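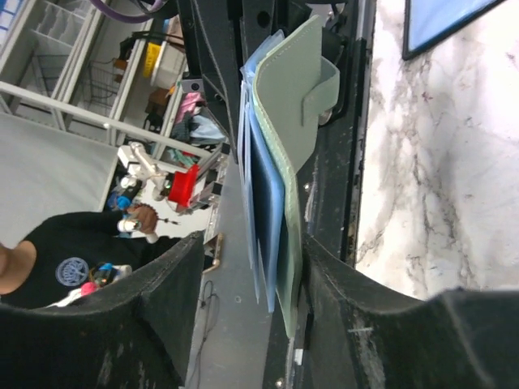

Why do people keep papers they will never read again?
Mostly because throwing a paper away is a decision and keeping it isn't. A sheet that goes into a folder can be dealt with later, and later has no date on it.

Chapter 6
Keeping and Losing: Paper Records in the Household

Every book on home management has a chapter on filing, and most of them make the same promise. Sort your papers once, buy the right containers, label them, and you will find what you need in seconds. Readers should treat that promise with some suspicion. The people who make it often sell the containers, and the studies they cite tend to be short and to stop just when things get interesting.

Take the Homemura method, which came with a workbook, a set of tabs and a claim that any household could bring its records down to 100 sheets. The claim was based on a survey of 300 households, all of whom had already bought the workbook. They were asked in March whether they felt more organized than before. Most said they did. They were not asked to find anything.

Ida Vogler, who spent much of her working life looking at how families handle bills and letters, tried something less flattering. She visited homes and asked for one particular paper: a lease, a vaccination card, the receipt for a stove. Then she waited. Her notes cover 2336 such requests, and they don't support any one system very well. People with color-coded folders sometimes found the paper right away and sometimes went through every color. People with a single drawer dug through the drawer. What seemed to help was having put the thing away recently, and no product can be given credit for that.

Vogler's work has its own problems. She chose what to ask for, and she tended to ask for papers she thought a family ought to have. A household that had sensibly thrown out its stove receipt was marked as failing. We will come back to this in the section on scoring.
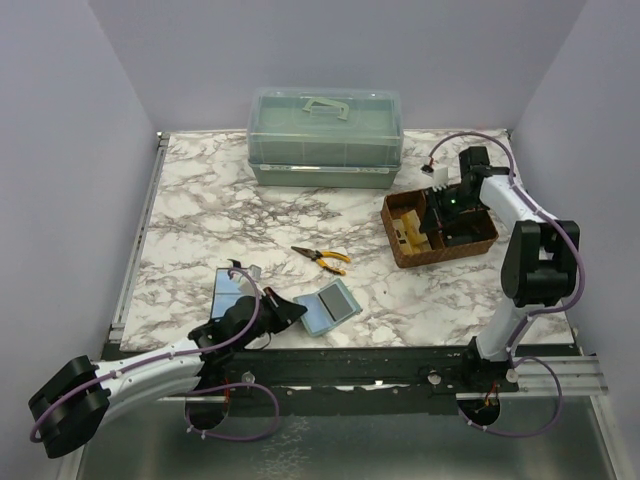
Figure 6.1 A storage box with a clear lid and a carrying handle.

The container trade has moved through several fashions. Cokard sold upright files and said that flat storage was the cause of lost papers. A few years later Macedo sold flat trays and blamed upright files. Both firms printed before-and-after pictures, and in both cases the "after" pictures showed far less paper than the "before" ones. Where the rest of it went was left out. If half the paper leaves the house, nearly any box will look like a good box.

Scanning is supposed to have settled the matter. It has mostly moved it. The Fletico trial, discussed in the next chapter, found plenty of scanned pages with names like "scan" and "scan new," and many families kept the originals as well, in case.

As you read this chapter, keep asking what was measured and when. Feeling tidy, owning fewer papers and finding a certain paper on a bad morning are separate things, and a method may do well on one and poorly on another.

Terms used in this chapter: active record, dead record, retrieval time, duplicate, holding pile.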